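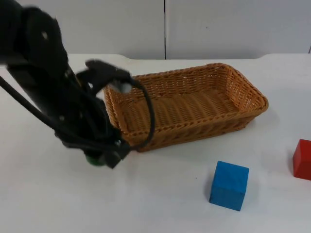 Fixed view of the workspace: arm, wicker basket, colored blocks.

Tornska Basket Set
Data card, student project, robotics club

Summary

The Tornska Basket Set holds teleoperated pick-and-place recordings made by members of the club during the spring term. The task is to move small objects from a white tabletop into a wicker basket with a single arm. The set was built for the club's imitation learning module and is kept small enough to train on one desktop GPU overnight.

Contents

Episodes: 1382
Frame rate: 30 per second
Longest episode: 30 seconds
Operators: 5
Camera views: fixed workspace camera, wrist camera
Task text: one line per episode, lower case, no punctuation

Each episode is one folder with two video files, a joint state table and a short metadata file. Joint states are sampled on the video clock. Gripper opening is stored as a value from 0 (closed) to 1 (open).

Recording procedure

The operator starts with the arm in the rest pose and the gripper open. Recording begins on a foot switch and ends when the operator presses it again. An episode is marked "success" if the named object is inside the basket and the gripper has released it. Dropped objects may be picked up again within the same episode; these are marked "retry" in the metadata. The basket is moved by hand between blocks of episodes, and its position is not logged. 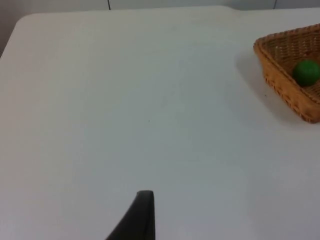
The wrist view does not always show the whole basket. Models trained on this view alone tend to stop short when the basket is near the edge of the image, so the baseline config loads both views by default. To train on one view, set use_fixed or use_wrist to false in the config file.

Splits

The train and validation splits are made by operator. All episodes from one operator are held out. Do not reshuffle before reporting numbers for the class leaderboard.

Known issues

Fast arm motion gives blur in the fixed view.
White table against white wall: automatic table masks are unreliable near the back edge.
Some March episodes have a late first joint sample. The loader pads these by repeating the first valid row.
Object color names in the task text were typed by hand. Check for "gren" and "bleu".

Maintainers

Radosław Grabowska: recording software, loader
Olga Olmedo: labels, splits, this card

Report broken episodes on the club tracker with the folder name and frame number.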